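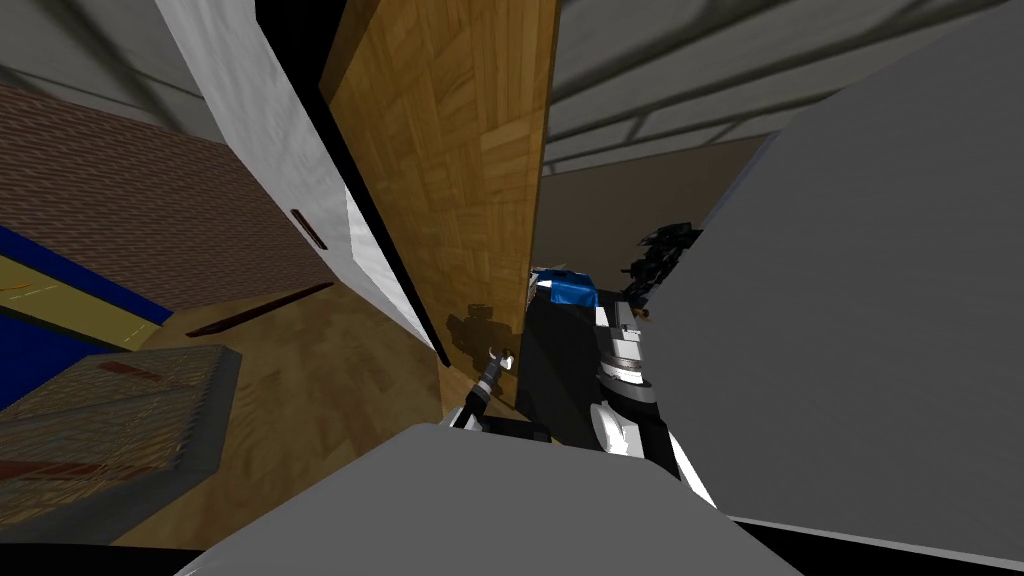
About Paline

Paline supplies and refurbishes door, cabinet and window hardware for public buildings, rental housing and small commercial properties. The company was set up by Leonardo Melis in a single unit at Sondavthorpe, where the workshop, parts store and office are still located. A second store at Brastness holds bulk stock and handles returns.

What we do

Our work falls under two headings: supply and refurbishment. Supply covers lever handles, knobs, rosettes, hinges, latches, mortise locks, closers and recessed pulls. Refurbishment covers the stripping, repair, replating and reassembly of existing hardware, normally where a building owner wants to keep a matching set or where the original pattern is out of production.

We do not manufacture complete doors. We do cut, drill and mortise blank doors and cabinet fronts to a customer's drawing, provided the blanks are delivered to Sondavthorpe with the hinge side marked.

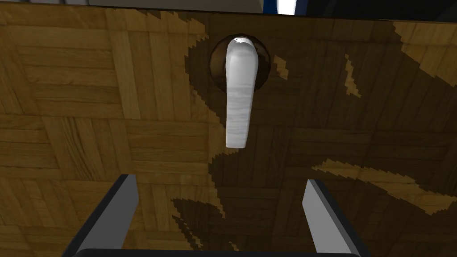

White lever handle on a round dark-brown rosette, parquet-pattern panel.

Handle returns, spindle lengths and screw centers are recorded for every order. If a customer comes back for one replacement part, the original record is used to set up the job. Records are kept by building, then by floor, then by opening number. Customers who use their own numbering are asked to send a copy of the door schedule with the first order, and we work from that schedule afterward.

The workshop

The workshop has separate areas for disassembly, cleaning, machining, finishing and assembly. Parts from different jobs are not mixed in the same tray. Each tray carries a job card, and the card moves with the tray until the parts are packed.

Spring cassettes in returned levers are replaced as a matter of course. Latch bodies are opened and inspected, and are replaced if the follower shows wear beyond the limit on the job card. Spindles are checked for twist. Screws are always supplied new.

Sample assemblies are cycled on a bench fixture before a batch is released. The standard check is 200 operations for a refurbished lever and 300 for a lever with a new latch. These are release checks for assembly faults – they are not a durability rating, and we don't quote them as one. Where a specification calls for a rated product, we supply hardware that has already been certified by its maker and pass on the paperwork.
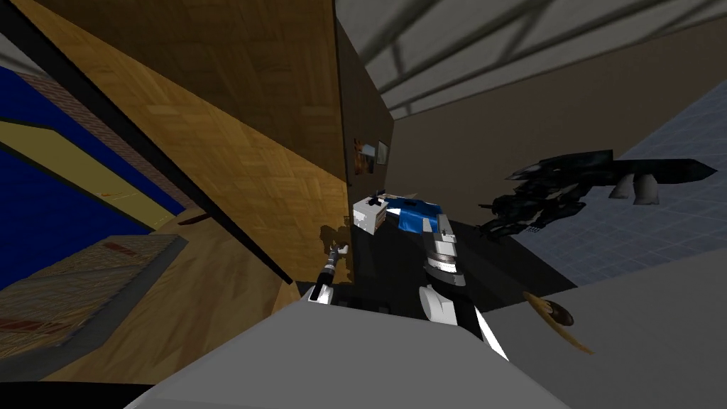
People

Leonardo Melis runs the company and prepares most of the quotations. He trained as a toolmaker and still sets up the drilling jigs for non-standard screw centers.

Aldo Mazza is responsible for the workshop and for the job card system, which he rewrote when the Brastness store opened. Technical questions about fit, handing or finish should be addressed to him.

The company employs 11 people. Site surveys are carried out by workshop staff, so the person who measures an opening is usually familiar with the parts that will go into it.

The Ticona range

Ticona is our own line of lever sets, introduced to give housing managers one pattern that fits the most common older screw centers without filling and redrilling. The range has a sprung rosette, a reversible lever and a spindle that can be shortened on site. All Ticona spare parts can be ordered individually. The minimum order for a non-standard finish is 20 sets – smaller quantities can sometimes be added to a batch that is already planned.

Ordering and visits

Quotations require the door thickness, backset, handing and quantity. Photographs help but do not replace measurements. Drawings can be sent in any common format.

The trade counter at Sondavthorpe is open for collections from 8 a.m. and closes at 4 p.m. Visits to the workshop are by appointment. Brastness has no counter and cannot accept callers.

The annual stock count takes place in November. Orders are accepted during the count, but dispatch from Brastness stops until it is complete.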